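Humidity in the spare room

The spare room in our flat at Gumness has sat at a relative humidity of nearly 100 per cent on several October mornings, measured at the window reveal. The wall is solid stone and faces north. I have been logging it with a cheap sensor and a Prolter dehumidifier, and the results are below for anyone with a similar wall.

The first mistake was sensor placement. On the bookcase the reading was respectable. Moved to the reveal, with the same air in the room, it climbed steeply after midnight. Relative humidity depends on the temperature of the surface nearby, so one sensor in the middle of a room says little about the corners.

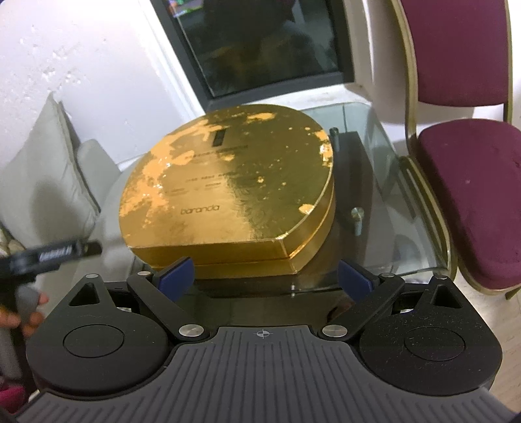

The gold box on the glass table.

Morven Drummond, who surveyed the building before we bought, had suggested keeping the background temperature up before spending anything on extraction. I ignored this for a winter. With the radiator set to 2 overnight, the reveal stayed clear on all but the coldest mornings. Running the dehumidifier as well brought the peak down further, at the cost of noise.

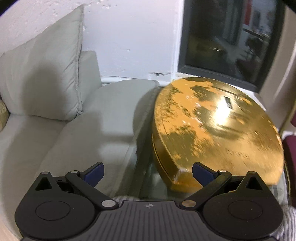 Gold box again, lower edge nearest.

The Prolter has a humidistat, but it samples air next to its own exhaust and cuts out early. I bypass it with a plug timer: on at 22:00, off after 3 hours. 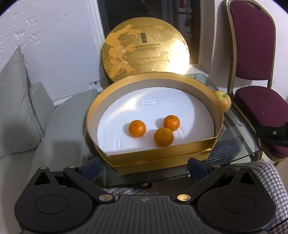
Trickle vents are the next thing to test. Suleiman Briggs fitted a pair in the flat upstairs and has offered me his readings, though his wall is rendered and mine is bare, so the comparison will need care. The vents are on order from Jendcombe.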